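Ticket: Skaritz town page, wrong distances and missing images on the Zuno visitor guide
Opened: 6 December 2025
Status: open, waiting on map data

The Skaritz page lists the walk to the Gerlach springs as 441 km. It should be 4 km from the market square. The page gallery also loads with grey boxes on phones.

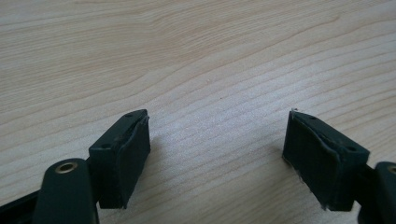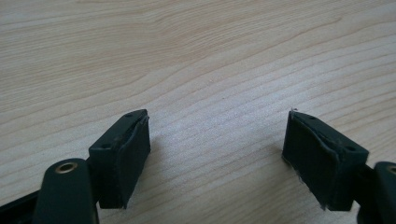
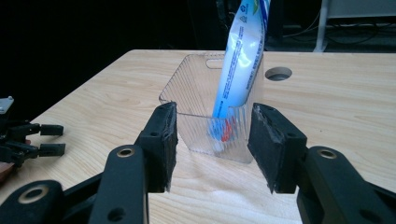
*Pale wooden tabletop, all three.*

**Steps taken**

- Cleared the page cache and reloaded. Distance still wrong.
- Checked the entry in the Rasmont editor. The distance field holds 4, but the height field next to it holds 441, and the page template reads the height field.
- Swapped the two fields on the test copy. The distance came out right, and the height of the springs then showed as 4 m.
- Put the fields back and changed the template instead. Both values now show correctly on the test copy.

**Gallery**

Grey boxes appear only when the phone is set to a language other than English. The German and French versions of the page point to an old picture folder that was emptied in February. Paths corrected for German. French still to do.

**Also found**

The section on the Gerlach chapel gives the opening months twice, and the two sets disagree. I have hidden both until the parish office replies. The bus paragraph still mentions the old stop by the mill. The stop is now outside the bakery, on the same road.

Over 499 place pages use the same template, so the change should not go live until the map data has been reloaded. Two pages, Skaritz and Gerlach, can be checked by hand first.

**Next:** fix French paths, reload map data, recheck both pages on a phone.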